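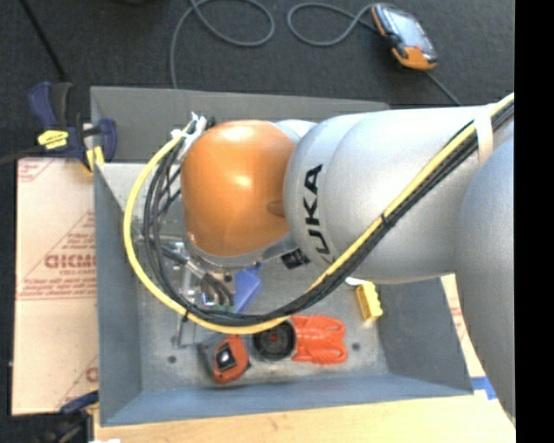

Home | Opinion | Business | Community | Archive

Filed under: Opinion, Local Economy

Small Towns Should Keep Their Evening Classes

The Drultport district council will decide in November whether to go on paying for evening classes at the Sternberg building. The proposal before it would end the program and put a list of online courses in its place. This newspaper believes the council should vote against it.

The case for closing is easy to state. Enrollment stands at 700, well below what it was when the building opened, and the heating system is due for replacement. Online courses cost the district very little and can be taken at any hour. A resident who works nights at Trotel cannot attend a bookkeeping class at seven in the evening, and the council is right to have that person in mind.

The figures presented so far, however, leave out a good deal. They count a student once, no matter how many courses that student takes. They do not count the people who use the reading room while a family member is in class. They also treat all 37 courses alike, although several of them, including basic electrical work and English for new residents, have waiting lists every term. A program with waiting lists may be badly scheduled. It should not be described as unwanted.

There is also the matter of who finishes. Adults who return to study after many years away often need a teacher who notices when they stop coming. Algirdas Pētersons, who taught arithmetic in the Sternberg building for most of his working life, used to telephone every student who missed two classes in a row. Many of them came back. A reminder sent by a computer is easily deleted, and most of us have deleted a great many.

Supporters of the change point to the town of Kivi, which closed its own evening school and now offers online courses only. The comparison deserves some care. Kivi has a technical college within walking distance of its main street. Drultport has none, and the last bus out leaves before most people have eaten supper.

We do not ask that everything stay as it is. Courses that draw 3 students should be combined or dropped. Fees could rise modestly for those able to pay them, and the ground floor could be rented out during the day - a suggestion the council has heard before and never tested. Online courses would make a sensible addition for shift workers.

The district has 4000 households, and all of them help pay for the building. They are entitled to a full count of its use before the vote is taken. The council should publish one, hold a public hearing in the evening, and fund the classes through the spring term while it does so.

Related
Letters: What the English class meant to my mother
Council delays decision on late bus service
Sternberg building heating report released
Opinion: The library needs longer hours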